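Jabonera de plástico o de madera para jabón en pastilla

mousavi_norte
Buenas a todos. Llevo desde junio usando solo jabón en pastilla en el baño y en la cocina, y estoy contentísima, pero la jabonera me trae por la calle de la amargura. La que tenía, una de madera muy mona, se ha puesto negra por debajo (con lo que me gustaba, qué pena). ¿Qué usáis vosotros?

Drundosik
Yo me pasé al plástico hace tiempo y no vuelvo atrás. Una ovalada, gris, pequeñita, con ranuras en los extremos y una pastilla redonda de color crema dentro. Se aclara en el grifo y listo.
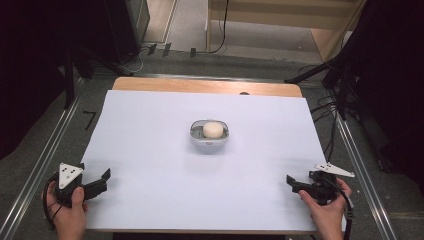

mousavi_norte
¿Cada cuánto hay que lavar la jabonera?

Drundosik
Una vez por semana, con agua caliente y un cepillo de dientes viejo.

dimel12
Pues yo no estoy de acuerdo con lo del plástico, y lo digo con cariño – una madera bien aceitada aguanta años. El secreto es dejarla de canto por la noche para que escurra.

Drundosik
Hombre, si tengo que acostar la jabonera cada noche, prefiero el plástico, jaja. Cada cual con sus manías.

mousavi_norte
¡Gracias a los dos! Voy a probar con una de plástico en la cocina y le daré aceite a la del baño, a ver si la salvo. Ya os contaré.

Foro Fitemham © 2024 | Contacto | Aviso legal | Volver arriba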